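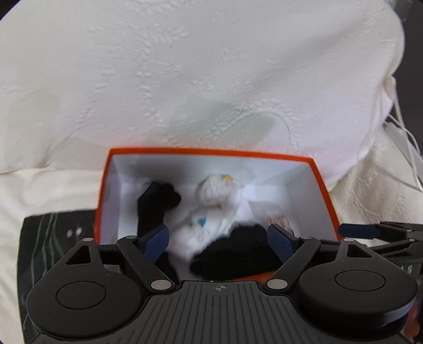
Ticket: Bimanual packing, right-hand trajectory arrives late in the merged episodes
Project: Flanagan
Component: Betley (stream alignment)
Opened: September 2023
Status: Resolved, one follow-up open

Symptom

In the merged two-gripper episodes the right hand lags the left. It's easy to miss when the hands take turns and very easy to see when they meet over the box. On playback one gripper closes on an item while the other is still opening to let go of it. A policy trained on those episodes picked up the hesitation faithfully: it reached for the box, stopped above the rim, and waited for a handover that had already finished in the labels.

Single-gripper episodes replay fine. So do the bimanual ones if you load each hand separately.

Steps to reproduce

Load any packing episode from the Flanagan set in Betley with both streams on.
Turn off smoothing.
Scrub to a moment where both grippers are near the box and step one frame at a time.
Compare jaw width on the left with jaw width on the right.

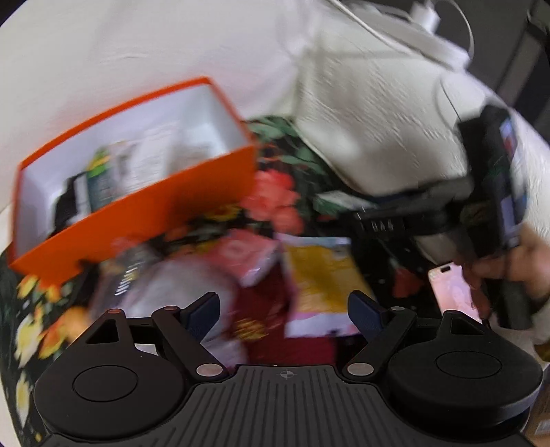

Fiachra Phelan

I've taken this one over, and I have to say it's a lovely bug! My first guess was the tracking. Small packages, crinkly plastic, printed cloth, pale quilts with hardly any contrast in them... if I wanted to upset visual odometry I'd start with a pale quilt. So I spent a long morning on the pose estimates and learned that they're in good shape. Reprojection error goes up a bit when the camera gets low over the bedding and comes straight back down. The right hand was never in the wrong place. It was in the right place at the wrong time.

Second guess, dropped frames. Also no. Both streams are complete from start to finish.

Then I plotted wrist speed for the two hands on one axis, slid one curve along the other, and there it was: a clean peak in the cross-correlation at 9 frames. Next episode, 9 frames. I ran it over 300 episodes and the peak hardly moved. A constant offset is the nicest thing you can find in a log like this (I may have cheered).

The cause is in the merge script. It reads the start stamp of each stream, but for the second stream it takes the stamp written when the file was closed out and subtracts the duration, and the duration includes the warm-up frames we trim later. Left gets trimmed before the subtraction, right gets trimmed after.
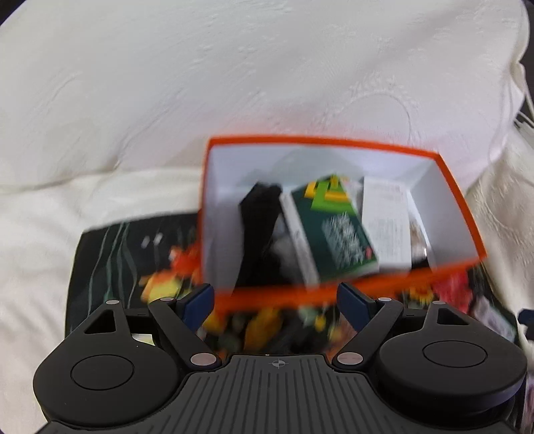

With the trim moved ahead of the subtraction for both hands, the peak sits at zero and the handovers play back the way you'd expect two hands to behave. I kept the cross-correlation step in Betley as a check. It costs next to nothing, and it needs no clapperboard and no special gesture from the operator, just ordinary packing with both hands moving.

One limit on the method. It wants motion the two hands share, like reaching in together or passing something across. If one hand holds a sock for the whole episode while the other does the work, the peak goes flat and the number means very little. The check now prints "low confidence" in those cases and leaves the offset alone.

Re-merge of the full set is done: 3,445 episodes, same file names, new version tag. Please clear your Bruduner cache before retraining or you'll get the old ones back without any warning. I did exactly that and lost an evening to it.

Retraining on the corrected set, same seed and same settings: the pause above the rim is gone. It still fumbles flat leaflets, but that's a grasping problem and it has its own ticket.
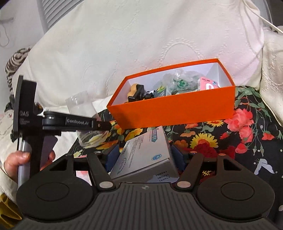
Reply from Ernlow:
Great find. Does the correlation use wrist speed only? We tried something like this with jaw width in November and got two peaks on every episode where the operator closed the jaws twice to get a better hold. Would be glad to drop our version and use yours.

Fiachra Phelan

Speed only, yes, and your two peaks are exactly why! Jaw width is tempting, it's so crisp, but people re-grip all the time on soft things. I tried a blend of both and it was worse than speed alone. Take the Betley version, the function is alignment_check and it has no dependencies outside the merge module.

Follow-up, still open: 5 episodes come back with a peak that isn't at zero after the fix. All of them are short. I suspect too little overlap after trimming, so I'm going to lower the minimum window and rerun those before deciding whether to leave them out. Will post the plots under this ticket.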